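Notebook, tableware bench, September

Session started 9.40. Ghazal Shojaei on the bench with me until lunch, then on my own.

Job for the week is the breakfast table set for the Reketti booklet. Marianna Żak wants the covered table sorted before we touch the bare one, so the white fluffy cloth went on first. It sheds. I shook it out in the yard twice and there was still fluff on the steel afterwards. The ridges in the weave also mean that anything with a small foot leans a bit. We tried pulling the cloth tight and it made no difference, so I have stopped bothering.

Measured the cloth again after its wash at 30. It has lost 17 mm on the long side and next to nothing on the short side. Frayed edge goes to the wall from now on, so that the fringe doesn't get under the dishes.

Arrangement as of late morning has the wide steel bowl in the middle, nearest to us, with the flowered oval plate to its left. Pink tray goes behind the plate on the diagonal, then the round white tub, and the light blue bowl with the navy rim at the back. The cereal bag and the figurine are staying on the cloth too.

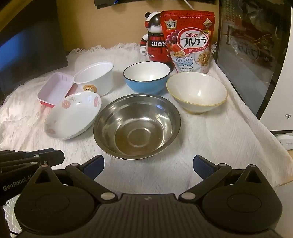 Notes on the pieces

Steel bowl: takes 400 ml to a sensible level, more if you don't have to carry it. Shows every fingerprint. Dry cloth only, the Praltow spray leaves a film.

Oval plate: the pink flowers on the rim are the reason Marianna picked it. Hand wash, please. The last one went through the machine at Jikthorpe and came back dull.

Pink tray: Ghazal would like it square to the wall. I prefer it angled, it is easier to get hold of. Left angled for now, ask Marianna.

Light blue bowl: 29 g lighter than the one in the old list. Checked on both scales, so the list is wrong. Corrected in pencil.

White tub: keep the label to the front when putting it back.

To do

Order a second cloth from Heydari, same weave, and wash it before cutting.
Lint roller for the bench drawer.
Type up the new weights and send them to Marianna.
Try the same layout on the bare table, 2 runs, Ghazal to set out and me to write.

Stopped at 16.15. Cloth left on.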